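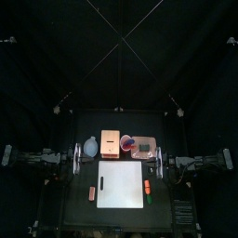 Progress report, Cluretwood two-arm bench
May 19, 2019
To: Valentin Gilbert
Re: gripper finger comparison, second report

Hi Valentin,

Sorry for sending this on a Sunday, but I wanted it in your inbox before your review meeting and I finally have numbers I trust. The short version is that the soft fingers are winning, the controller is fine now, and I'd like to move a bit of money from one line to another (see the end, you can skip straight there if you're in a hurry!).

Where we are. Both arms are up and have been running on the same bench for the whole reporting period. Last time I wrote, the left arm was still on the old Retow controller and the right one was on the Sernard, and I was going nuts trying to work out whether a dropped bottle was the fingers' fault or the controller's. So I stopped, put both arms on the Sernard, and started the count over. That cost us the better part of a week. I'd do it again, because everything before that was mush.

Since the restart we've logged 546 grasps. I threw out 11 of those because the arm stopped on a joint fault before the fingers ever closed, and it didn't seem fair to blame the fingers for that. The joint faults are all on the right arm, by the way. I think it's the cable loops tugging when the wrist goes all the way over. I've rerouted them once and it got better, but I wouldn't call it solved.

The fingers. We're comparing two sets, the pale translucent ones and the hard black ones that came with the grippers. I swap them on both arms at the same time so each set gets the same objects in the same layout. The translucent ones are plainly better on anything light or round. The plastic bottle on its side used to be my least favorite thing on the table, since the hard fingers would pinch it and it would squirt right out and roll away. The soft ones sort of settle onto it. Same story with the little pink cup, where the hard fingers tended to knock it over and then I'd be picking red and blue bits off the table for ten minutes.

The hard fingers still win on the cutting board. It's flat and wide and you have to get a good bite on the edge, and the soft ones bend away just when you need them to push. Lifting it with both arms together works more often than lifting it with one, which you'd hope, but the timing between the arms matters a lot more than I expected. If one side starts up early the board tips and slides.

The wooden box with the slot is a tie so far. Both sets can pick it up. Dropping small things through the slot is a different matter and I haven't had a clean run with either. I'm leaving that for next period.

Small stuff is where I'd like more data. The little upright pink block, the orange piece and the green one look like nothing, but they show up any sloppiness in calibration right away. If the fingers come down a hair too low they scrape the table and the whole arm complains. I now recalibrate every morning before the first run, coffee in hand, and it helps.

What went wrong. I tore a pair of the soft fingers by closing them on a corner at full force (my mistake, I'd left the force limit at the setting for the hard set). Ragnarsson took longer than they'd quoted to send replacements, so the left arm sat idle for a while. I've ordered spares and I've put the force limit in the same settings file as the finger type, so the two change together now.

Money. We're a little under on parts and a little over on my hours, mostly thanks to the restart. What I'd like to do is take what's left in the camera line and spend it on finger molds. The fixed camera we have is doing the job, and I'd get much more out of trying a couple of different stiffnesses than out of a nicer picture. If that's OK with you, just reply and say so and I'll send the revised sheet.

Next up: more runs with the small pieces, a proper go at the slot, and the clear plastic container with both arms. I'm still aiming to have the full comparison written up in August. You're welcome to drop by and watch any time, mornings are best, just give me a heads-up so I'm not halfway through a finger swap.

Thanks again for being patient about the restart.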